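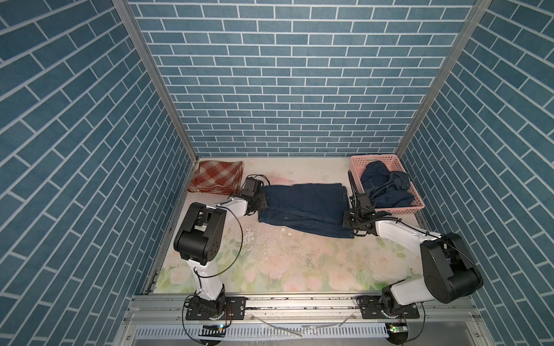
Kalliopi says the jeans are what everybody stops for, so if you're planning an open day you should put them nearest the door and build the rest of the evening around them. I've been going back and forth with her on it, and I thought I'd ask more widely before I commit us to anything.

## Taking a mixed group to a robot laundry demonstration. Any advice?

I look after the outings for our neighbourhood learning circle in Stasetwood. We're a group of 19, mostly retired, with a few grandkids who tag along when school's out. On 26th June we're going to the open day at Skornico, where they have pairs of robot arms working on clothes — jeans mainly, from what I've been told, with the two arms taking an end each. We've done the cheese place and the tram museum and the weather station, so I feel fairly comfortable with buses and lunches, but I've never taken people to see robots and I don't want it to fall flat.

My questions, in no special order:

- Is it slow? One of our members went to something similar in Drullness in March and told me she could have done the whole basket herself while it made up its mind about one leg.
- How close do you get to stand? We have two people who use walkers and one gentleman whose eyesight isn't what it was.
- Can you ask the staff questions while the arms are going, or do they like you to wait for the end?
- Is it worth bringing our own clothes? Someone has already offered a pair of overalls, and I haven't had the heart to say no yet.

Thanks in advance, and sorry for the length. My husband says I write emails the way other people knit.

---

### Answer from Traian Pîrvu

I went through the Skornico open day last time they held it and had a lovely afternoon, so I'm happy to pass on what I remember, though they may have changed the layout.

Yes, it's slow! I'd tell your group that on the bus so they settle in for it. A pair of jeans is a surprisingly awkward thing when you think about it. It's heavy at the waist, the legs go their own way, and dark denim on top of more dark denim in a basket is hard enough for me to sort out on a winter morning. Watching two arms hold a pair out between them and work out where the waistband had got to, I found myself leaning along with it like you do with lawn bowls. One try went beautifully and the next one ended in a heap, and the heap got the bigger cheer.

For standing room, ask for the early session. When I was there they let people up in small batches, and the first batch had plenty of space for anyone with a walker. Chairs were at the back only, so phone ahead if you'd like a couple brought forward. For your gentleman with the poor eyesight, see if he can go up to the bench between runs. There's a great deal to look at even when the arms are parked: the big black elbow joints, the grippers, the cables, the little green circuit boards down at the front. A favourite with the kids was the flowered mat they lay the clothes on, which my granddaughter decided was for the robots' benefit.

Questions were welcome the whole way through. The young fellow running our bench was called Roman and he'd talk to you with one eye on the arms. Ask him what happens when a gripper picks up two layers where it should have picked up one. He'll go for ten minutes and you'll enjoy every one of them.

I'd leave the overalls at home. They have their own things set out, and buckles sound like trouble to me — but you could always ask.

---

### Second answer

parking is at the side not the front. they had 500 people through the last one so get there early. sausage sizzle was cash only

---

### Answer from Kalliopi Dimitrov

I'm the Kalliopi from the top of the page, so you've had most of this from me already, but I'll put it here for whoever comes looking later.

Traian is right about the pace. Where I'd differ is on the small batches, as our lot got a bit restless waiting for their turn, and I wished I'd brought a quiz or some knitting. If you can split into 2 groups, send one off for a cuppa while the other watches, then swap. Half an hour each was plenty for most of us, and the keen ones stayed on anyway.

Do tell people they can't reach over the front rail. It's tempting when a trouser leg is lying crooked and you've spent fifty years straightening them! My sister had to be spoken to.

And ring before you say anything final about the overalls. I asked about a fitted sheet and they laughed, quite kindly, and said maybe next year.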